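Call for participants: open day on household robots at the Flemberg test room

Posted 02/10/2022

Hidetti is looking for people to take part in its open day in March. We build and test robot arms for chores in the home. On the open day we run the arms on laundry and other household tasks, and we want people from outside the company to watch, ask questions and tell us what they think. No technical background is needed.

We have room for 100 participants over the day, in small groups. Each group stays for 3 hours.

The test room

The laundry corner is set up the way it would be in a small apartment, with a top-loading washer against the wall and a basin on the floor next to it. Two arms work at the machine together. Groups stand behind a line on the floor and can move along it to see from either side.
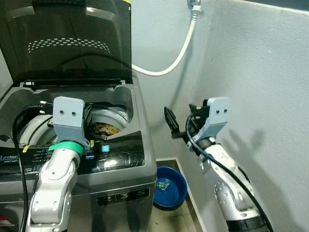 Both arms at the washer, lid up, with one gripper reaching into the drum.

What you will do

1. Sign in at the front desk and pick up a badge. Bring a photo ID. Large bags go in the lockers.

2. Watch the short talk by the engineering team. It covers how the arms are taught a task and why gripping is still hard. You will see views from the small cameras at the wrists, which show what is between the fingers before they close. Some of these views are blurred when the arm is moving, and the team will talk about that.

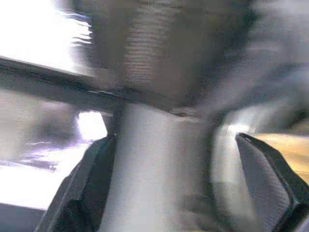
3. Watch the laundry demonstration. It is run by two operators from Tiwari, our partner for training and safety. Please do not cross the line while the arms are powered. The close view from the wrist is shown on a screen, so you can follow the tips of the fingers when they go down near the floor and the baseboard. 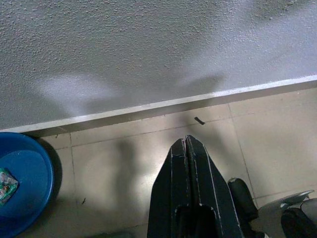 4. Fill out the questionnaire. It has 9 questions and can be done on paper or on a tablet. We ask which chores you would hand over, which you would keep, and how close you would be willing to stand to a working arm.

5. Join the group discussion. Notes are taken without names.

Handling cloth is the part most visitors ask about. A shirt or a towel has a different shape every time it is picked up, and a gripper has to hold it without losing the rest. In our work both arms are used on the same piece at the top of the washer.

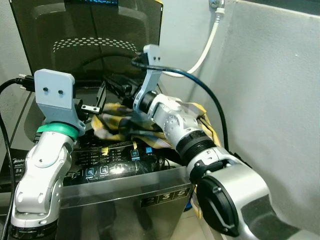 The demonstration is live and is not edited. If an attempt fails, the operators start it again, and you are welcome to ask what went wrong. Almost 3000 practice runs have been recorded in this room so far, and the operators can answer questions about those too.

Who can apply

You must be 18 or older and able to follow spoken English. We would like to hear from people who do laundry for a family, people who work in cleaning or home care, and people who find machines like this one hard to reach into. The room is step-free and chairs are available. Tell us in your application if you need one.

Employees of Hidetti, Tiwari and Lirent cannot take part.

Payment and travel

Participants receive a gift card at the end of the session. Lirent runs the shuttle between Flemberg station and the test room, and the ride is free with your confirmation letter. Parking is limited.

How to apply

Use the form on the Hidetti website and choose "Open day, Flemberg". Give your name, a phone number and the part of the day you prefer. Places are given in the order we receive the forms. You will get a confirmation letter with your group time and the address.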